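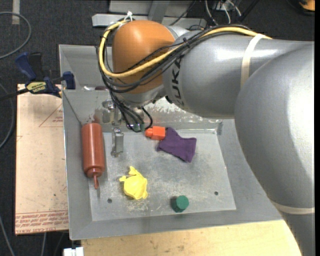 KUKA arm with its yellow cable, over the metal tray

Plutley Parents' Evening Group: minutes for March

Hi all, Lina Bitar here, on minutes again (my turn came up faster than I expected!). I type the way I talk, so bear with me. Ten of us came, plus two babies, and we got going at 7:10 once the coffee was sorted.

Last month's minutes
Read and agreed. One fix: the quiet room closes at nine, and I had put ten. Sorry to anyone who got locked out.

Phones at bedtime
This was supposed to take fifteen minutes and it ate most of the hour. The question that came in through the box was from a mom whose 12-year-old says she is the only kid in her class who has to hand over her phone at night. We went round the table and it was pretty split. Four families collect phones at nine, two only do it on school nights, and the rest have given up or never started. One dad keeps everybody's in the kitchen drawer, his own included, and he said the grumbling stopped after a couple of weeks. I said I could never manage without my alarm, and then three people told me to buy an alarm clock. Fine! I'll buy an alarm clock.

We agreed to try it together for a month so the kids can't play us off against each other. Phones in a drawer by nine, grown-ups too if you can stand it. Anyone with a teenager over 15 can set their own time. We'll compare notes next meeting.

Allowances
Short one. Somebody's son found out what his cousin gets and now wants a raise. Most of us tie it to age, and a few tie it to chores. I think mixing the two is where our house went wrong, because my youngest asked for a dollar to pick up his own socks. No decision, and none needed.

Grandparents and sweets
A longer talk than I have room for. The general feeling was that one kind conversation beats ten eye rolls, and that the parent whose mother it is should be the one to have it. Two people are going to try that before we meet again (good luck, you know who you are).

Money
We started the year with 3000 dollars and have 1914 left after the room rent and the two speakers. The summer picnic is the big one still to come. I asked if we could get deposits back on the folding chairs, and the answer is yes, if they come back clean.

Sitter swap
The list is up to date again. Please text me if your number has changed. You earn a point for each evening you sit, and you can't go more than three points in the hole. We did argue a bit over whether siblings count double. Voted: they don't, seven to three. I was one of the three.

To do
Me: send round the swap list, buy that alarm clock.
Everyone: drawer by nine, starting tonight.
Picnic people: get a price for the chairs and the small tent.

Any other business
Someone left a green scarf on the back of a chair. I have it at home.

We wrapped up at 8:50. Next meeting is same place, 7:00, and we'll start with how the phone drawer went.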